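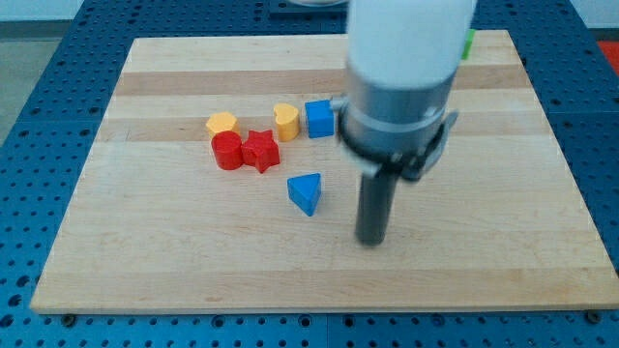 About Benau Board & Block

Benau makes cutting boards, countertops and shelf panels from hardwood offcuts. We opened in September 2020 in the old Kerkari feed store and still work out of the same building. The shop takes up the ground floor. The office and the sample room are upstairs.

Most of our wood is maple, ash and cherry. We buy it from furniture and flooring shops within 106 miles of us, usually pieces too short or too narrow for their own work. The wood is sorted, left to settle in our racks for at least five weeks, then cut into strips, glued up and planed flat. Boards get two coats of food-safe oil before they leave. Countertops get four.

What we sell

The Levia line is our everyday range of kitchen boards, in three sizes. The Chettiar line is thicker and comes with a juice groove on one side. Countertops and shelf panels are made to order, up to 36 inches deep. We don't make end-grain blocks at the moment.

Last year we shipped some 462 orders, a little over half of them to restaurants and cafes. The rest went to people fitting out a kitchen at home or buying a wedding present.

Repairs

Any board we made can come back for sanding and oiling. There is a flat fee for this, plus return postage. We also flatten boards from other makers if they are solid wood and free of deep cracks. Send us a picture first and we will let you know. Please don't put boards in the dishwasher.

Visiting

The sample room is open weekday afternoons. The entrance is on the side street, up one flight of stairs. If you can't manage the stairs, ring the bell at the front and we will bring samples down. Parking is free behind the building after noon.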